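Drastport pill bottle return plan still short on proof
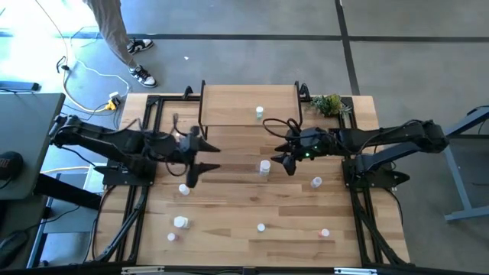 Small white-capped containers on a workbench.

2025-08-30

Drastport wants shoppers to bring back empty pill bottles for 60 cents each. The city says its June trial at 22 drugstores took in 3207 of them. It has not said how many were sold in that time, so the figure means little. Terkari, the firm paid to wash the bottles, would not say how many ended up in the trash. The council votes next week on adding 300 more drop-off bins, with no outside review planned.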